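Workshop Tips: Settling In With an Arm at the Bench

When our finishing shop at Stavmont first got word that an arm would be taking over the rod handling, I'll admit I went home and worried about it over supper. I had picked up rods and set them down again for so many years that I didn't know what my hands would do instead. Well, they found plenty to do! These are the tips I've passed along to new folks since, and most of them began as a mistake of mine.

Run the job in simulation before you let anybody stand near the real thing, and look closely at how the fingers meet the rod. A plain gray rod held low between two black fingers tells you a lot about whether you've picked a sensible grip.

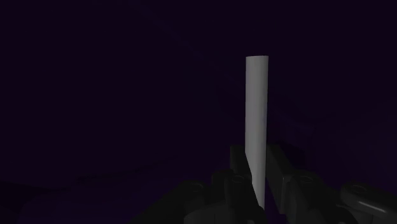
Page last changed: 2021-10-12

Let the people who used to do the job by hand choose the grip. Tia Lightfoot had been handling our rods longer than any of us, and she knew where they like to be held without having to think about it (the rest of us were arguing over drawings). Give a person like that a chair next to whoever is setting up the program, and a proper afternoon for it, too, with no other work waiting.

Keep your old hand tools on their hooks. We handle 275 rods on an ordinary shift and 2,000 in a busy November week, and there are still odd sizes that go faster by hand.

Rotate the watching. Sitting beside an arm is more tiring than it sounds, and your neck will tell you so. We trade off at the coffee break and again after lunch, and whoever comes off watch goes to inspection or packing, where there's somebody to talk to.

Mark one end of anything long and thin. Ours carry red at the tip, and the arm takes hold well down the shaft, away from the color, so a person glancing over knows which way the rod is pointing.

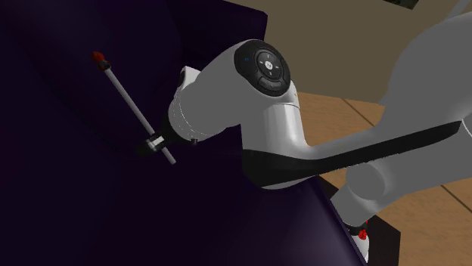 Sobia Khattak wrote in to say that the marking was the easy part at Ritside, and that what she missed was the talk. With two people on a bench you hear about each other's kids, she said, and with one person and an arm you don't, so they moved the benches closer together and it helped.

I think she's right, and we've since turned our own benches to face each other. Do measure the arm's full reach first, and tape the floor before you drag anything heavy.

One more, for the notebook. Write down every stop, even the silly ones, in pencil, with the time and your initials. Our first book ran to 144 entries, and when raises came up it was a fine thing to have on the table, showing how much looking after the arm needs.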